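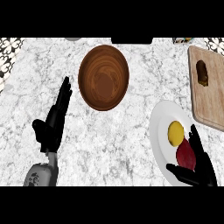 Reltaseo Home Cooks' Club – Kitchen Gear Group

Do you really need to oil that board every week?

Somebody brings this up every March, usually after a visit to a kitchen shop. The Rundex leaflet says to oil wooden boards and bowls weekly. The Plerkel label says daily for the first month, then weekly "for life". Both companies sell oil. Draw your own conclusions.

I've kept the same chopping board for 7 years and it gets oiled when it looks dull and feels rough, maybe twice a year. It hasn't split. I can't prove the oil had anything to do with that, and I doubt the people selling it can either. What I do know is that the one board I ever ruined was left soaking in the sink overnight, and no amount of oil was going to save it.

Then there's the price. A small bottle of Nel board conditioner was going for 80 dollars at the home show, in a nice box with a cloth. The label lists mineral oil and beeswax. Plain food-grade mineral oil from the chemist does the job for a fraction of that, and I'd challenge anyone to pick the difference in colour or feel after a month of chopping onions.

A few members swear by olive oil. I'd skip it, as it can go sticky and smell off. Salad bowls are a separate argument – some of you never wash yours, and I've eaten from one or two of those. Warm water, a bit of soap, dry it straight away.

If you still think weekly oiling is worth the bother, bring your board to the March meeting and we'll put it beside mine. Doors open at 5, and the tea urn goes on whenever someone remembers to fill it.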